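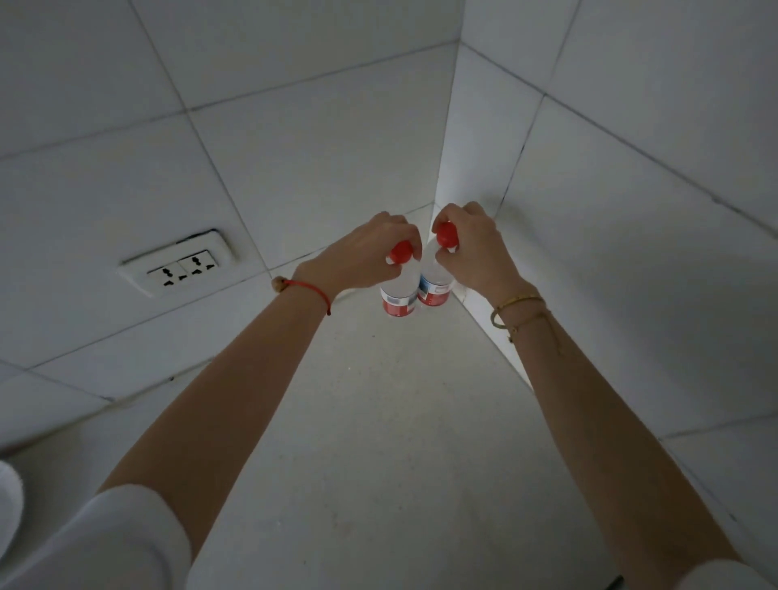
The woman who wrote the house rules for recording hand work at Gerkero's site in Gikidstead has a soft voice and a great many opinions about sleeves. "Loose is fine by me," she told me over a very long coffee, "as long as the fingers stay in view. If the robot is going to learn from hands, it has to be able to find them!"

Her rulebook runs to four pages, and she is rather proud that it isn't longer. The first draft, back in February, had 300 clauses -- she laughs about it now -- and people simply stopped reading. What survived is plain: both hands visible for the whole task, no names or faces, and three clean takes before anyone moves on to the next job.

Jewelry was the great argument. Her colleagues on the Grillance project wanted it banned outright, and she held out. "People at home wear bracelets when they open a bottle," she said. "I'd like the machine to meet real wrists." The compromise was a line in the session notes, and she still checks them herself most evenings, usually with the last of the coffee.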